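4.3 Recording a pick with the hand tool

I've done 2,741 of these on the Ditesstead kit, so steal my habits.

1. Start with the jaws closed and hold still until the light goes steady.
2. Come in low and slow. I aim for the spot where a handle meets the bowl, which balances nicely on most spoons.
3. Open, grip, lift, set down, close. One smooth go, please!
4. Tap the button to save. Fumbled it? Save it anyway and tag it "miss" (the trainer wants those too).

Note: turn the spoon a bit between takes. My first 700 all pointed the same way and the model learned exactly that, ugh.

Caution: keep your fingers out of the linkage while the jaws move. It pinches. 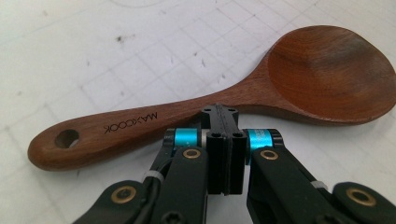 5. After 80 takes, swap to another utensil and wipe the grid sheet if it's getting grubby. Little specks are fine, I leave those.
6. Upload once you hit 2,000. Smaller batches work, but the Burnetti loader gets slow with lots of them.

Burnetti Support | © Burnetti | Back to top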